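# Making peach and apple butter in a low oven

Fruit butter is fruit cooked down with a little sugar until it holds its shape on a spoon. It needs no pectin and no thermometer, and the oven does most of the work. Stovetop versions cook faster but spit, and they scorch the moment you walk away. I stopped making it on the stove after ruining a good pot one November.

The method came from Olga Jara, who made it with apples only. I use half peaches when they're cheap and all apples the rest of the year. Pears work too, with less sugar.

## What you need

- 600 g peaches, weighed after pitting
- 600 g apples, weighed after coring
- 310 g sugar
- Juice of one lemon
- Half a teaspoon of cinnamon
- A pinch of salt
- A splash of water

You also need a wide roasting pan, a big bowl, and something to puree with. I have an old Tritura food mill that takes out the skins as it goes. If you use a blender, peel the fruit first.

## Choosing the fruit

Soft fruit is fine. Bruised fruit is fine too once you cut the brown parts away, but throw out anything with mold on it. For apples, mix a tart kind with a sweet kind if you can. All sweet apples make a flat butter that tastes mostly of cinnamon.

Peaches should give a little near the stem. If yours are hard, leave them on the counter in a single layer for a couple of days and turn them once. Stacked peaches bruise where they touch.

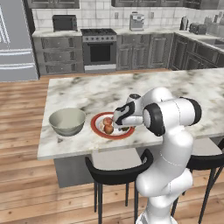
Don't wash them until you're ready to cut. Water sitting on the skin speeds up spoiling, and a peach that goes bad will usually take its neighbor with it. Apples can go in the refrigerator as soon as you bring them home.

## Cooking the fruit

1. Wash the fruit. Pit the peaches and core the apples, then cut everything into chunks the size of a walnut.
2. Toss the chunks in the bowl with the lemon juice and salt. Leave out the sugar for now.
3. Tip it all into a heavy pot with the splash of water. Cover and cook over medium-low heat until the apples crush easily against the side. This takes me 25 minutes. Stir every so often.
4. Run it through the food mill, or let it cool for a while and blend it in batches.
5. Stir in the sugar and cinnamon while the puree is still warm.

Taste it now. It will get sweeter as it cooks down, so it should seem slightly underdone on sugar at this point.

## Reducing it in the oven

Heat the oven to 310°F. Spread the puree in the roasting pan no deeper than an inch and put it on the middle rack, uncovered.

Stir after the first 30 minutes, then every 20 minutes. Scrape the corners each time. The edges darken first and should be folded back into the middle before they turn leathery. Plan on two to two and a half hours. A glass pan takes longer than a metal one.

Trinidad Aravena runs hers at 346°F in a convection oven and is finished well before I am. I tried that once and got hard bits around the rim that had to be strained out. If your oven runs hot, stay low.

## Testing for doneness

Put a small plate in the freezer when you start the oven. To test, drop a spoonful on the cold plate and wait two minutes. If a ring of water spreads out around the butter, give it another 20 minutes. If it stays put and a finger dragged through it leaves a clean track, take it out.

Stop a little early if you're unsure. It thickens more as it cools.

## Storing

Spoon the butter into clean jars while it's warm, let them cool with the lids off, then cover and refrigerate. I use it up within two weeks. For longer keeping, freeze it in small tubs with half an inch of space at the top.

I don't process this recipe for the shelf. If you want to can it, follow a tested recipe written for canning and use its sugar and acid amounts instead of mine.

## If something goes wrong

**Too thick.** Stir in a spoonful of hot water or apple juice at a time.

**Grainy.** Usually underripe apples. Blend it again while warm.

**Too sweet.** Add lemon juice, half a teaspoon at a time, and wait a minute before tasting again.

**Dark but not burnt.** Leave it alone. Longer cooking gives a browner butter, and the taste is fine on toast or stirred into oatmeal.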